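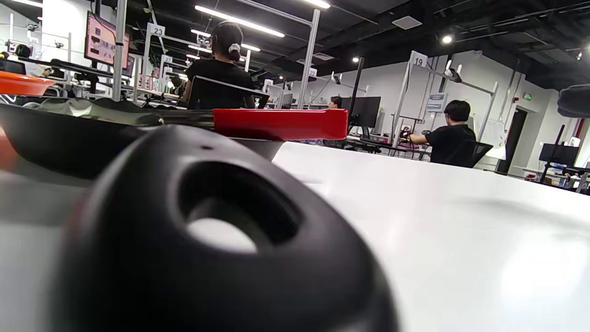
A reader's comment under the first version of this page asked whether the sticks have to be moved one at a time, given that tipping the bowl takes two seconds. Sosa, whose comment it was, had tipped a full bowl and found the sticks stacked in a heap at one side, with the bottom ones split lengthways. Tipping works for peas. Crab sticks are pressed in layers, and the layers part when the sticks land on each other. The method below moves them singly.

Revised February 22, 2021. The page covers filling a small pan from a bowl, up to the point where the pan goes on the heat.

What you need

A small frying pan with a raised rim. One with a pouring lip is convenient for draining later but makes no difference at this stage.
A light plastic bowl, wide enough for the tongs to open inside it.
Plastic tongs. Metal tips mark the coating of most pans and cut into soft sticks. The Drollier short pattern is suitable, as is any pair with blunt ends.
Close-fitting gloves, if you wear them. Loose fingertips catch in the hinge.

Step 1. Check the bowl

Turn the empty bowl to the light and run a finger along the inside of the rim. Scraps of wrapper cling there and are hard to see once the food is in. Crab sticks are often sold in individual film, and a strip left on a stick will melt in the pan. Wipe the rim with a dry cloth.

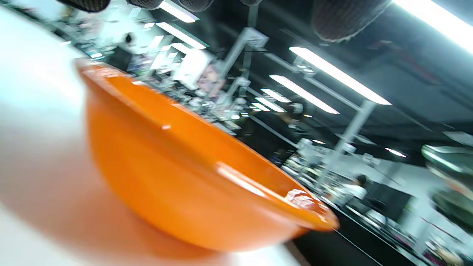 Step 2. Set out the pan

Place the pan flat on the table with the handle pointing towards you and off to the left, if you hold the tongs in your right hand. Reverse this if you are left-handed. The handle should not pass under the bowl. The pan stays dry and cold until it is full.

Step 3. Transfer the sticks

Hold the bowl close to the pan and tilt it until the sticks slide down to the lower lip. Grip one stick across the middle with just enough pressure to lift it. Lay it down parallel to the rim of the pan or to the stick before it. Start at one side and work inwards. Do not drop the last centimetre – lower it.

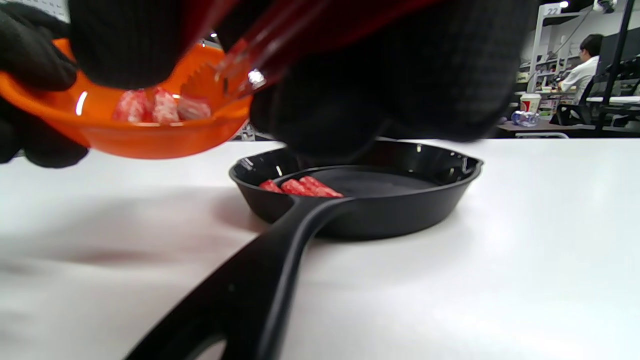

Step 4. Correct the spacing

Nudge the row with closed tongs. A small gap between pieces is enough for turning. Sausages and other rounded pieces roll, so they are best laid against each other near the rim, smallest first.
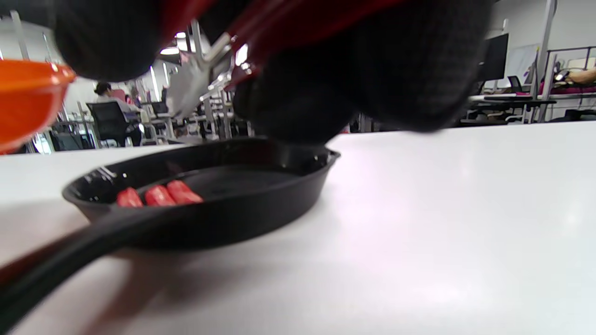

A 20 cm pan takes nine standard sticks in a single layer, though fewer are easier to turn. Leave part of the base clear if you intend to add egg or spring onion. The Nedetti pan used when these notes were first written had a slightly domed base, and everything in it drifted outwards as soon as the oil went in. If yours does the same, fill it from the rim and accept an empty centre.

Wash the tongs at the hinge as well as the tips.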